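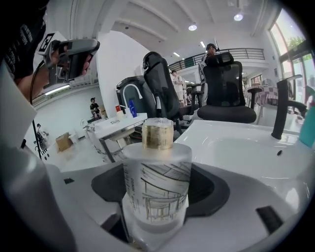 Zelska writes and checks working rules for teams that put robots and robot tools next to people. We started because we had read too many safety policies that could have been written without visiting the room they covered. Most of them assume a fence, a painted line and one trained operator. Plenty of the work we get asked about looks more like a shared kitchen: a frosted container with a gold-tinted lid between two white gripper fingers, a sink right behind it, office chairs close by, and a second person holding a gripper with a thin black cable hanging off it. Ask which page of the policy covers that and you tend to get a long pause.

What we do

We review rules that already exist, and we write new ones when the old ones can't be saved. A review begins on the floor. We watch a full shift before we open the binder, then we mark every rule as followed, ignored or impossible. In our first year we went through 79 rules for one client, Breltutent, and kept 25. Their safety manager was not pleased with us. She did hire us again that December.

We also run short training days at our own place in Futholm. Groups are small and there are no slides before lunch. People bring a task they do every week and we try to write one page for it that a new hire could follow without asking.

What we don't do

We don't hand out badges, seals or stars. We have been asked to, often, and by people who had a spot on their website ready for it. A standard is a useful floor, but meeting it on the day of the audit says little about the week after. We will tell you which parts of a standard apply to your setup and which parts you are quoting out of habit.

We are also wary of the word "collaborative." It gets printed on brochures as if it settled something. A slow arm holding a soft sponge and a slow arm holding a knife are two different jobs, and the label on the arm doesn't know which one you picked. The same goes for hand-held tools. There is no motor moving an arm through the room, so they often get no rules at all, and then we find cables, water and walkways that nobody was asked to think about.

Who we are

Ragnheiður Frandsen founded the company after a long stretch as a plant inspector. She does the site visits and most of the arguing. Hjalti Lauritsen came to us from Nørgaard, where he maintained packing lines, and he writes the procedures. His limit is 200 words per task. Almost every client tells him theirs needs more, and he'll listen, but the extra words have to be for the person doing the work.

Working with us

Send us your current rules as they are, including the out-of-date ones, along with a plain account of who is in the room and what they handle. We reply with a list of questions and a fixed price. If we think your rules are fine, we'll say so and charge you for the reading only.

Page last updated February 7, 2021.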